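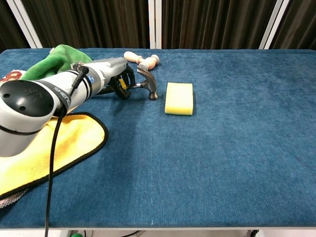

Conia, 13th January

**Thread: Tabletop manipulation - what goes in our house rules?**

**randa_h**
Hello all, and a warm welcome to the people who came over from the Flandel board. I'm rewriting the bench rules for our arm cell and would love some friendly criticism before I print them and tape them to the wall. The draft so far:

- Speed cap at 90 mm/s whenever a hand is inside the taped line
- Anything with a claw, point or blade counts as a "hard tool" and gets its own grasp check before the arm lifts it clear
- Soft things (towels, plush cloth, sponges) may share the table with a hard tool
- Cables get dressed before the first run and looked at again after every break

The hammer is what started all this. With the fingers curled over it and the handle partly up off the carpet, I find myself wanting a rule about how high is too high, and I don't have one yet.

**wissam_n**
Good list, Randa, and I like that it's short - ours at Kassab grew to two pages and people stopped reading after the first. My one real objection is the cable. You've got it looping off near the wrist and then running straight down over the yellow towel and past the front of the table. I would never let a cable cross a cloth that the arm might be asked to pick up. Grab the towel and you've grabbed the cable too.

**plutisa_bench**
I'll disagree a little with Wissam, in a kindly way. A loose drop over the front has served us well for years, and the tightly clipped ones are the ones I've had to replace, because the wrist turns farther than you think it will. I'd keep the slack and move the towel.

**wissam_n**
Moving the towel suits me fine! It's the two of them together I don't care for. I'd want the cable off the floor too, though, where somebody's shoe can find it.

**maysoun_a**
Hi Randa! On the height question, we settled on a drop rule. Whatever the gripper holds, imagine it falling from the highest point in the program. If you'd wince, lower the program. For a hammer head on carpet over a tabletop I'd wince pretty early. We also cap hard tools at 600 grams, and that came out of a long and slightly heated lunch.

**ngocvi**
Does the carpet count for or against? I'm new to this and our table is bare. I'd have guessed the pile makes it easier for the fingers to get under a handle, but then you can't slide anything.

**maysoun_a**
For, in my book, Ngọc Vi, mostly for the noise and the fingertips. Do brush it down between sessions, though. Lint gets into everything.

**randa_h**
This is so helpful, thank you. Changes so far: no cable over a cloth that's in play, floor cables tied up, and Maysoun's drop rule word for word if she'll let me have it. I'm leaving the slack alone for now, Wissam, so you may scold me again in July.

**wissam_n**
I'll put it in my calendar.

**rania_q**
Can I ask for one more line? Say who is allowed to reset after a stop. We've had almost 2 years of perfectly good rules and the only arguments have been over that.

**randa_h**
Oh, that's a good one. Whoever pressed stop, I think, or whoever they hand it to out loud. I'll post the new draft once I've typed it up.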